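18 Nov 2023

I've been putting off writing about the move because every time I sit down to do it, another box turns up that needs dealing with. But the kettle's on, the rain has set in, and I promised a few of you an update on life in Ciltthorpe, so here goes.

The short version is that we love it! The long version is that moving to a town of 3000 people means relearning how to buy groceries. Back in the city I'd duck out for an onion at nine at night in my trackies and think nothing of it. The shop in Ciltthorpe shuts at half past five, and the nearest proper supermarket is over in Ivby, 85 kilometres each way (and the road is all roos at dusk, so you plan around that too). So now I'm a once-a-fortnight shopper with a list stuck to the pantry door, two eskies in the boot and strong feelings about which vegies go limp first. Cabbage is my favourite. Silverbeet I've given up on unless it's from the garden.

My first big shop was a shocker. I came home with four kinds of biscuits and no flour, and spent 168 dollars on what turned out to be mostly snacks. These days I write out the dinners first and shop from that, and I freeze half the meat the minute I'm in the door. Leftovers get first dibs at lunchtime.
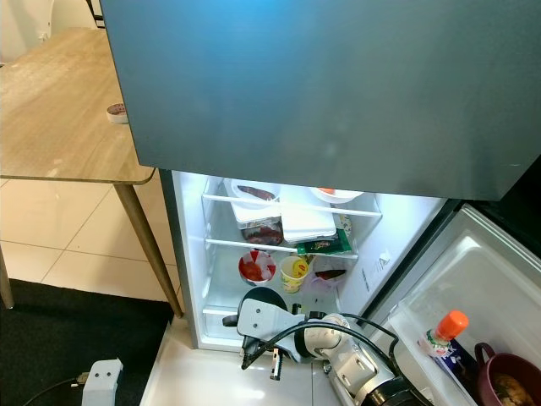

One reader, Zurkia regular and long-haul shopper, wrote in to say I've got it backwards: plan the lunches, because dinner always sorts itself out, and never drive home without a second bag of onions. I've tried it for a fortnight now and I have to admit the lunches have been a lot better. I had soup four times, mind you.

The other thing I've come round to is the Oksanen bakery van, which parks by the hall twice a week. You need to be there early for the rye. I slice the loaf before it goes in the freezer, and it toasts up beautifully.

Next job is the chook shed, which has a roof but only three walls. If anyone's built one on a slope, please leave me a comment, especially about drainage. I'm hoping to have it finished well before May, when the mornings get properly cold up here.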